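Goltine to Replace Mercury Streetlights With LED Fixtures Starting in September

Goltine will begin replacing its remaining mercury vapor streetlights in September, following approval of a contract with lighting supplier Nundier. The work covers 3,000 fixtures on residential streets and will be carried out in 3 phases. Main roads, which were converted to high-pressure sodium under an earlier program, are outside the contract.

The new fixtures are LED units with a color temperature of 3,000 kelvin. The city's technical specification requires full-cutoff optics, meaning no light may be emitted above the horizontal plane. Each fixture will have a standard 7-pin socket on its upper housing. The socket accepts a plain photocell or a networked control node, and the city has ordered photocells for the first installation. Nodes can be fitted later without opening the housing or rewiring the pole.

Existing poles will be kept where they pass inspection. Crews will check the base plate, the anchor bolts and the hand-hole cover before a new fixture is mounted. Poles with section loss at the base will be tagged and replaced under a separate maintenance budget, and the light on a tagged pole will stay in service unless the inspector orders it shut off. Wiring inside the pole will be renewed from the hand hole to the fixture. Underground cable is not included.

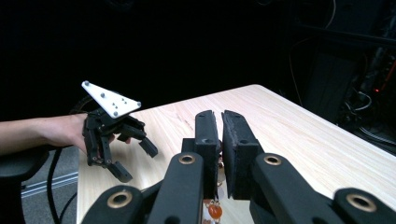

Phase one begins in the Buto district, where the lights are the oldest in the city and where most outage reports originate. Phase two covers the streets between the rail line and the river. The third phase takes in the northern subdivisions, including the Châu tract, whose lights were installed by the developer and later turned over to the city. Records for that tract are incomplete, and the fixture count there will be confirmed by field survey before materials are released.

Work will take place between 8 a.m. and 4 p.m. Street closures are not planned. Parking will be restricted on the side of the street where a bucket truck is operating, and signs will be posted the day before. Individual lights will be without power during replacement, and the circuit will be restored before the crew leaves the block.

Light levels were a point of disagreement during the review. The first draft of the specification matched the output of the existing lamps when new. Several residents of Buto objected in written comments that the old lamps had dimmed over time and that a return to full output would be too bright for narrow streets. The final version sets a lower output for streets without a center line and allows a house-side shield on request. Requests for shields will be accepted after installation on a given block is complete. The city will not move poles as part of this project.

Removed lamps contain mercury and will be packed in sealed drums for recycling. Ballasts will be sorted by date of manufacture, and those without a legible label will be handled as hazardous waste. Aluminum housings will be sold as scrap, with proceeds credited to the street lighting fund.

The contract requires Nundier to replace any fixture that fails within 7 years of acceptance. Acceptance of each phase follows a burn-in period of 100 hours and a nighttime inspection. A map of the phase boundaries is available at the public works counter, and outages should be reported by pole number through the existing service line.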